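Minutes of the equipment planning meeting, Drollska workshop, August 22, 2024

Minutes taken by me again, so blame me for the tone. If I got something wrong, write to the list before the next meeting and I'll fix it (please don't write corrections on the printout by the kettle, I can't read half of them).

Last meeting's minutes

Accepted with one change. I had written that we would buy the second arm in April. What we agreed in April was to talk about buying it. Sorry!

Where the budget stands

We have 2,000 left in the small equipment line until the end of the budget year. It can't be moved to the big line, and the big line can't be moved to us, I asked. Whatever we don't order by the deadline goes back to the general pot, so there was a lot of sudden enthusiasm for shopping, and I include myself in that.

I read out the wish list as it stood this morning. Cable management, bins, clamps, spare gripper fingers, a proper table, and somebody had added "couch." The couch was struck off without a vote.

Cables

This took the longest, and I think it was worth it. We keep talking about faster controllers and better fingers, and meanwhile the wiring around the wrist is still a bird's nest of black loops with one yellow cable going over the top. Every time we service the arm we spend the first part of the morning working out which cable is which. Bensaid quoted us for a dress pack, a kind of sleeve with brackets that holds everything along the arm. Jakudmont sells a cheaper kit, mostly clips and braided sleeving, and we would have to fit it ourselves.

I was for the Bensaid one and I said so, probably too many times. The other side of the room pointed out that it would eat most of the line and that we haven't tried the cheap way yet. Fair enough. We agreed to get the Jakudmont kit first and to ask Bensaid whether their quote can be held until the next budget year.

Also agreed: label both ends of every cable before anything gets sleeved. I'm putting that in its own paragraph so it can be found later.

Bins and clamps

We're keeping the divided metal bin for the picking work. It's scuffed all over, and the divider has picked up smears of color, but the size suits the table and all our notes assume it. The question was whether to order spares now or wait until this one gives up. Lekico makes a similar one to order and gives a better price from 3 upward, which is more bins than we have tables. We settled on asking for a price on 2.

The discussion on clamps got lively. The Irwin clamp on the left edge of the bin is a good clamp and I have nothing against it, but I'd like a fixed bracket screwed to the table so the bin always goes back to the same spot. The objection was that screw holes in a wooden top are forever. Somebody suggested a base plate that the bin drops into, and I must say I liked that a lot more than my own idea. 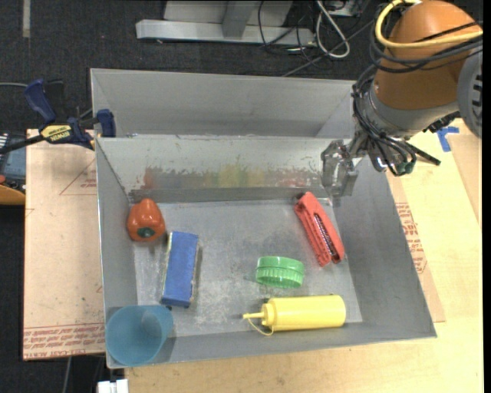 Lekico wrote back while we were still talking, and their answer was that they can bend a lip into the new bins so they hook over a base plate, at 55 extra per bin, but only if we send the outside dimensions with the order and not afterward. They also asked whether we wanted the floor coated. Opinions were split. A coating would take some of the wear, but it changes how things slide, and then the old results and the new ones don't line up. We'll order uncoated, with the lip.

I'll do the measuring.

Objects for picking

There was a request for money for a bigger set of objects. At the moment a typical bin has things like a cup, a lid, a squeeze bottle, a box and a bell pepper in it, all different shapes, and I think that's a decent spread already. The feeling in the room was that we could use more soft things and more flat things, and that most of those can come from our own kitchens. No separate budget for this. Bring what you have, put it on the shelf, write it in the object list. Receipts only if you bought something on purpose for the project and asked first.

Second arm

Back on the agenda, as promised. We can't pay for it out of the small line, so this was planning only. I had hoped to come with a number, but the supplier wants to know about mounting, power and floor space before quoting, and we don't have a floor plan. Before we ask again we need a drawing of the room and a decision on the table. A few people would prefer to lease. I've never leased anything bigger than a printer and would love to hear from someone who has.

To do before the next meeting

Order the Jakudmont kit (me)
Ask Bensaid about holding the quote (me, apparently)
Bin dimensions to Lekico, with the note about the lip and no coating (me)
Room drawing (the mechanical group)
Cable labels (everybody who has ever plugged something in)

Any other business

The couch came up again. Still no. The next meeting is in the same room, and please bring your own chair if you took one away after this one.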